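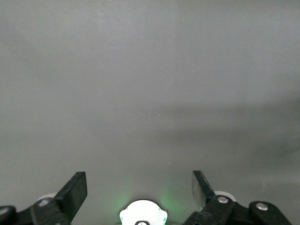 What may we use for cleaning the gray work surfaces?
A soft cloth with lukewarm water and a little dish soap, and after this a dry cloth. Everything stronger has to wait until item 3 below is settled.

Minutes of the meeting of the users of the shared workroom, Oladbridge House, Prisville
November meeting, held in the workroom
Chair: Ciarán Keane
Minutes: the undersigned, for the bookbinding group
Also represented: model builders, sewing group, repair evening, house office

1. Minutes of the previous meeting
The minutes were accepted with one correction. In the paragraph on the lamps it must read "the lamp over the sink" and not "the lamp over the door." The lamp over the door was never discussed.

2. New surfaces
The new tops were delivered by the firm Ó Ceallaigh and mounted on the old frames. The invoice, number 231, comes to 1,758 euros and includes the taking away of the old tops. The house office has compared it with the offer and found no difference. The meeting agreed that it can be paid.

The chair asked all groups for their first experiences. The model builders are satisfied, they find small parts more easily on a plain gray than on the old wood pattern. The sewing group said the same for light thread, but gray thread and gray buttons are now a problem, and they will bring a white cloth to put under. The bookbinding group would have preferred a surface with less slip. Paper moves when one cuts along a ruler. We were asked to try the cutting mats from the tall cupboard first and to report.

There was a longer discussion on the matte finish. The repair evening had asked for it in spring on account of the reflections from the lamps, and this wish was followed. The sewing group remarked that on a matte surface greasy fingers stay visible for longer. The chair answered that they can be wiped.

3. Cleaning
In the cleaning cupboard there is still the scouring powder which we used for the old tops. Ó Ceallaigh wrote in the delivery papers that powders and rough sponges can make shiny places in the finish, and that these cannot be taken out again. It was agreed:
The scouring powder goes out of the room. The house office takes it for the outside steps.
Every group wipes its own places at the end of its time, also if they look clean.
Fine dust is to be wiped away with a damp cloth and not with the hand brush.
For glue, the bookbinding group asks the firm in writing which solvent is allowed. Until there is an answer, glue work is done only on a mat.

4. Knives, irons and hot tools
Cutting directly on the surface is not permitted. The repair evening asked if a soldering iron in its stand may be placed directly on the top. Opinions were different. The chair proposed that a heat mat be used under the stand in every case, and this was accepted with 6 votes in favor and 2 against. Those against wished to have recorded that the stand does not become warm at the bottom.
The sewing group irons on the ironing board only, as before.

5. Clamps
The clamps from the Padgate set have bare metal feet. The model builders will glue felt on them. The question who pays the felt was not finished, but the sewing group may have enough in its remnants box.

6. Report of damage
A sheet will hang on the inside of the door. Who makes a scratch or a stain writes the place and what caused it. It was stressed that this is not for finding a guilty person, the firm only wants to know the cause if we ask for a repair under the warranty. The house office prints the sheet.

7. Other matters
The Saturday time of the repair evening stays as it is, even though the name does not fit, as it begins already after lunch. A new name was proposed and not accepted.
The window handle next to the sink is loose again. Mr. Keane brings a screwdriver.
One pair of reading glasses in a brown case was left behind in the room and lies in the house office.

Open from this meeting: letter to Ó Ceallaigh on solvents (bookbinding), felt for the clamps (model builders), damage sheet (house office), trial with the cutting mats (bookbinding).

The next meeting is announced on the notice board downstairs.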